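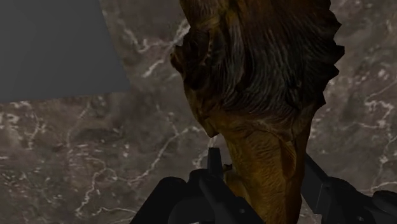 According to one respondent at the Nair site, surface grain mattered less to visitors than outline, and labels were read only after the outline had been guessed at. We tested this remark against the survey returns.

Figure 2. Model with dense, streaky surface texture and a jagged ridge along one side.

Of over 700 forms issued in January, 116 gave a reason for stopping at a case. Most named shape - few named texture or color. Returns from Kultota were coded separately, as the labels there were set in smaller type.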